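Warum ein Greifer Regeln braucht
Von Evanthia Tzavaras, für Kinder ab acht Jahren

Eine Schere kennst du. Du weißt auch, wie man sie einem anderen Kind gibt: mit dem Griff zuerst. Das ist eine Regel. Sie steht in keinem großen Buch, aber fast alle halten sich daran, und darum schneidet sich selten jemand.

Für Roboter und für ihre Greifer gibt es auch Regeln. Manche sind sehr streng und werden von Fachleuten aufgeschrieben. Man nennt sie Normen. Eine Norm ist ein Text, in dem steht, wie man etwas sicher baut oder sicher benutzt. Andere Regeln macht sich eine Werkstatt selbst. Solche Regeln heißen oft »gute Praxis«. Das klingt schwierig, aber es bedeutet nur: So machen wir es, weil wir damit gute Erfahrung haben.

In Grurnholm gibt es eine Werkstatt mit dem Namen Rukico. Dort lernen Maschinen das Aufräumen. Ein Mensch nimmt einen Greifer in die Hand und zeigt eine Bewegung, zum Beispiel wie man einen Kleiderbügel nimmt und in einen Korb legt. Später soll ein Roboter dieselbe Bewegung machen. Das Projekt heißt Urix, und an der Wand hängt ein Blatt mit 5 Regeln.

Die erste Regel: Vor dem Start schaut man die Finger vom Greifer an. Ist alles fest? Ist keine Schraube locker? Wenn etwas wackelt, fängt man nicht an.

Die zweite Regel: Auf dem Tisch liegt nur, was man für die Aufgabe braucht. Trinkgläser, Handys und Butterbrote bleiben weg.

Die dritte Regel: Kein Finger von einem Menschen kommt zwischen die Finger vom Greifer. Auch dann nicht, wenn der Greifer gerade stillsteht. Ein Greifer spürt nicht, ob er einen Bügel hält oder deinen Daumen.
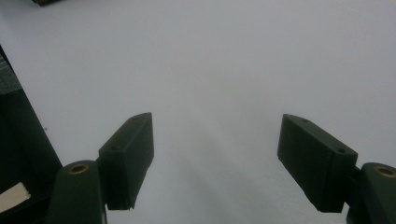 Die Greiffinger stehen offen und halten nichts. Auf dem nächsten Bild geht es um die Kleiderbügel, mit einem Greifer in jeder Hand. 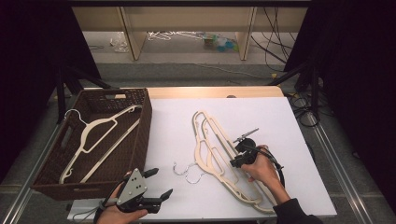
Alexiou ist mit der dritten Regel nicht ganz zufrieden und hat uns geschrieben, sie sei zu kurz. Man müsse den Kindern auch sagen, was sie tun sollen, wenn etwas klemmt. Gerade dann greife man nämlich ganz schnell mit der freien Hand hinein, ohne nachzudenken. Besser sei es, zuerst den Greifer abzulegen, dann laut »Stopp« zu sagen und erst danach den Bügel zu lösen.

Ich finde, das stimmt. In der Werkstatt hat man den Satz mit dem »Stopp« im September auf das Blatt dazugeschrieben, mit einem roten Stift. So etwas passiert mit Regeln öfter. Man schreibt sie auf, man arbeitet damit, und dann merkt jemand, dass ein Stück fehlt. Auch die großen Normen werden von Zeit zu Zeit geprüft und verbessert.

Die vierte Regel handelt von Kabeln. Ein Kabel darf nicht dort liegen, wo jemand geht, und es darf bei der Bewegung nicht ziehen. Bevor man anfängt, macht man die ganze Bewegung einmal langsam und leer – also ohne Bügel – und beobachtet dabei das Kabel.

Die fünfte Regel ist die Pause. Nach etwa 40 Bewegungen legt man den Greifer hin und schüttelt die Hände aus. Wer müde ist, macht Fehler, und der Roboter würde die Fehler mitlernen.

Möchtest du das selbst probieren? Du brauchst eine Grillzange ohne scharfe Kanten, einen Korb und 3 Kleiderbügel. Frag vorher einen Erwachsenen. Schreibt zu zweit eure eigenen Regeln auf ein Blatt, bevor ihr anfangt. Dann legt einer die Bügel mit der Zange in den Korb, und der andere passt auf, ob die Regeln eingehalten werden. Danach wird getauscht. Wenn ihr merkt, dass eine Regel fehlt, schreibt sie mit einer anderen Farbe dazu.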